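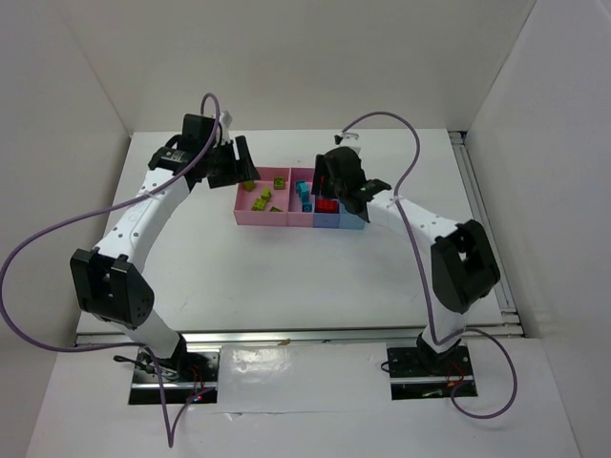 Two robot arms and a compartmented tray on a white tabletop.

Home News Reviews Running Walking Shops Contact

Forkwood fell-walking pack review

By Cheung
March

I bought this pack from the Vemmont shop in Trodport in October and have carried it on most walks since then. It cost me £134 at full price. I paid for it myself and Forkwood has had no say in the review.

It is a day pack for walkers, with enough room for waterproofs, lunch, a flask, a spare layer and a small first aid kit. You could run with it at a push, but the hip belt is made for walking and it starts to bounce as soon as you speed up. Forkwood sells it in two back lengths. I am on the short side and took the smaller one after trying both in the shop with some weight inside. If you can get to a branch that stocks it, do the same, as the size chart on the swing tag put me in the longer length and that would have been wrong.

Weight and build

On my kitchen scales it came to 717 grams with everything fitted, including the rain cover. The tag gives a lower figure, which I got close to by taking out the cover and the foam back sheet. I would not walk without the back sheet, so I think the higher number is the one to go by.

The main fabric has held up well. I have put it down on wet rock, pushed it under train seats and dragged it through one very overgrown stile, and the only mark is a small pulled thread near the base. The side mesh is not as tough. There is a hole in the left pocket where a walking pole tip rubbed against it, and it is slowly getting bigger. I have put a patch of repair tape on the inside.

All the stitching on the shoulder straps is sound. The sternum strap slides up and down on a rail and mine came off the rail twice in the first month. You can press it back on with a thumb, though not easily in gloves.

Pockets

There are six pockets besides the main compartment: two at the sides, two on the hip belt, one in the lid and a flat one inside for a water bladder. The lid pocket is the best of them. It has a wide opening, a key clip, and it doesn't empty itself when you unzip it on a slope. The hip belt pockets are a bit mean. My phone goes in the right-hand one without its case and not with it. The left one I use for sweets and lip balm.

I would have liked a map pocket. A folded map in a plastic case fits down the back of the main compartment, but you have to take the pack off to reach it.

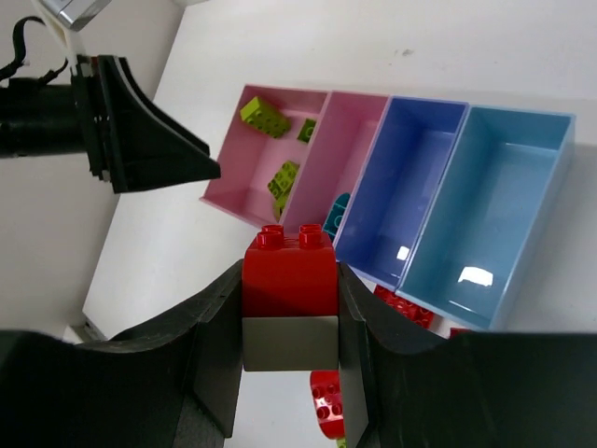
Comfort on the hill

I have had no sore shoulders with it, even on a long January day when I was carrying a friend's wet coat as well as my own. The straps are wide and fairly soft, and the belt takes a good share of the load once it is done up properly. With very little inside, the pack sags and the lid tips backwards – the side straps help, but only if you remember to pull them in before you set off.

The back panel is flat foam with channels cut in it. In cold weather I didn't think about it at all. On the one mild day I have had, my shirt was soaked by the top of the first climb. I haven't used it in summer and I expect it to be a warm thing to wear then. If you get hot easily, look at something with a mesh back that stands clear of you.

Rain

The cover lives in its own sleeve at the bottom and is tied in with a loop, so it can't blow away. It goes on quickly. In steady rain the contents stayed dry for a whole afternoon. In wind-driven rain, water ran down between my back and the panel and got in at the base seam, and my spare socks were damp. I now keep a dry bag inside for anything that matters.

Buying it

Vemmont had both sizes and three colours when I went in. The staff were happy to let me walk up and down the stairs with a loaded pack. Their returns period was long enough for me to do one proper walk before deciding, although they do ask for it back clean.

I have seen lighter packs for less money, mostly with thinner belts. At the full price I think this one is a little dear for what you get. In a sale I'd buy it without much thought.

Good: comfortable belt, strong main fabric, useful lid pocket
Less good: side mesh, small hip pockets, sternum strap, warm back
Score: 5 out of 6

Sign up for our newsletter and get new reviews by email each month. You can unsubscribe at any time.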